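Filed under: Opinion / Printmaking & Works on Paper

The edition number pencilled in the margin of a print is treated as a fact about the object. It is closer to a declaration by the publisher, and galleries should catalogue it that way.

Consider the Jindadico portfolio, a suite of colour woodcuts issued by the Grullen workshop in an edition of 29. The workshop ledger records 137 sheets pulled from the key block. Some of the difference is ordinary spoilage: misregistration, torn margins, ink that failed to take. The ledger also lists artist's proofs, printer's proofs and a set marked hors commerce, and it doesn't say how many of each survived. A wall label reading "edition of 29" is accurate and tells the visitor very little.

Thomas Parisi argued in the Rinaldi catalogue that proofs should be described by state and paper stock, with the fraction given second. I agree, with one reservation. State is only useful where the blocks or plates are extant, or where enough impressions can be compared side by side. For a regional collection holding 2 impressions, the claim can't be tested.

Colour is the weaker part of most records. "Pink" in a catalogue entry may cover a fresh rose, a greyed mauve and anything between, and fugitive reds shift unevenly across a single sheet. Ubaldo D'Amico's condition reports for the Gerer bequest note hue separately for lit and shaded areas of an object, and log surface specks apart from discolouration. The practice transfers well to paper.

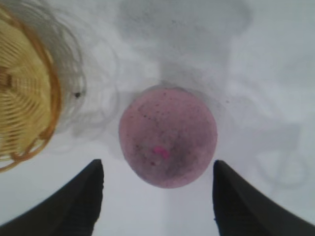 Dusty pink ball with dark specks and a small magenta smudge.

None of this requires new equipment. It requires a longer entry — paper, state, colour, known proofs, then the fraction — and a label that stops short of implying scarcity the ledger doesn't support. Where the ledger is lost, the entry should record that as well.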